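The case for fewer drawers

Small-parts storage is usually bought by the drawer. A cabinet with forty compartments is assumed to be better than one with twelve, and the price per drawer is treated as the figure worth comparing. I have kept fixings, electronic components and sewing sundries in one system or another for most of my working life, and I think this assumption is wrong for anyone whose workshop is a table, a shelf or a spare corner of a room. Six drawers are enough for the things that are in use. Everything else belongs in labelled boxes somewhere less convenient.

I should give the basis for this. When we moved the repair bench at Tostlow from the ground floor to the first, I emptied every cabinet and kept a tally of what came out. The total was 2786 items, not counting washers under M4, which I weighed. Of these, 1385 had not been touched in the two years covered by the bench book. Several drawers held one item each. One held a fuse, the wrong half of a hinge and a key.

The cabinets were full and the bench was slow. The two facts are connected. A search through a large cabinet has two parts: finding the drawer, and finding the part inside it. Designers of storage put all their effort into shortening the second. With many drawers, each holds few things, and a part is quickly found once the drawer is open. The first part of the search gets longer in return, and it is the part that depends on memory or on labels. Labels fall off, and memory is not shared between people who use the same bench.

Aksel Lauritsen, who wrote the stock sheets at Tostlow before I did, disagreed with me on this and still does. His view is that a large cabinet fails only when it is badly labelled, and that a person who cannot keep labels current will not keep six drawers tidy either. He has a point about discipline. I would answer that discipline is a cost, and a system that needs less of it is cheaper to run. He relabelled the main cabinet every December. I have never known anyone else to do it twice.

What to look for in a small unit

The first requirement is a clear front. An opaque drawer must be labelled, and an unlabelled one must be opened. A clear drawer can be read from a standing position if the contents are reasonably distinct. Slightly cloudy plastic is acceptable. It will not tell you a 3.5 mm screw from a 4 mm screw, but you were going to pick the screw up anyway.

The second is the proportion of the drawer. Shallow drawers suit electronics and beads. For mixed household fixings I prefer a deeper drawer that will take an open hand, or at least three fingers and a thumb. Drawers narrower than this get tipped out on the table, and parts that have been tipped out do not all go back.

The third is a frame that stands square on its feet. Many cheap units rock when a loaded upper drawer is pulled, and the usual remedy is to fix them to a wall. Wall fixing is sensible for a permanent bench. On a shared table it defeats the purpose, which is to bring the parts to the work and take them away again.

Colour is a minor matter, with one qualification. A grey cabinet on a grey bench disappears under paper and offcuts. A strong colour does not, and I have come round to yellow for this reason, having at first thought it looked like a toy. The unit I now recommend to people setting up at home has a thick yellow frame and two rows of three drawers.

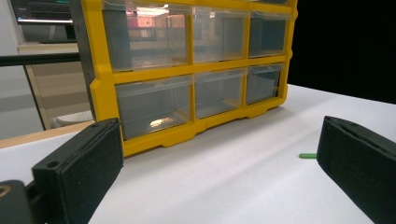

How to fill it

Start with all six drawers empty and leave them so until a job requires a part. Put the remainder of that part in a drawer when the job is done. This sounds too slow, and people who have just bought storage dislike it very much. They want to sort. Sorting before use produces categories that look correct and match nothing: "brass", "long", "miscellaneous electrical". Categories made by use follow the work. Mine at present are wood screws, machine screws with their nuts, wall plugs, terminals, springs and clips, and one drawer for parts belonging to the job in hand.

The last of these matters most. A drawer for the current job keeps removed parts out of saucers and jar lids. It must be emptied when the job is finished, and it should be at the bottom, where it is easiest to reach from a chair.

When a drawer will no longer close, do not buy another unit. Take out whatever has not been used and box it. I use the flat Rebelo boxes and write the contents on the short side with a paint pen. A limit of up to 100 pieces per drawer is workable for ordinary wood screws, and I would set it lower for anything that tangles.

Objections

Custódio Fonseca runs the model-making room at Brodville and has a reasonable complaint against all this. His members use resistors, tiny bolts and cut brass in more sizes than six drawers could separate, and he has 94 compartments in regular service. I do not dispute it. A room with many users and a fixed range of stock is a store, and a store should be laid out as one, with a list by the door. My argument concerns the bench. Even at Brodville, the members carry what they need to the table in a tray with a handful of sections, and the wall of compartments stays where it is.

A second objection is waste. Boxed parts get forgotten and bought again. This does happen. I bought wall plugs three times in one year while a box of them sat on the shelf at Zastitz. The loss was small, and a written list taped inside the cupboard door has since prevented it. The large cabinet had the same fault in a less visible form: we bought duplicates then too, and found them two drawers apart when we moved.

There is also the question of dividers. Most makers offer them, and most buyers fit them on the first evening. I would leave them in the bag. A divided drawer is two drawers with one front, and the parts cross over whenever it is shut with any force.

Related
Jam jars under shelves: a reconsideration
Paint pens compared on polypropylene and card
Moving a repair bench up one floor
What the bench book is for

Contact | Copyright of all articles remains with the author | Back to top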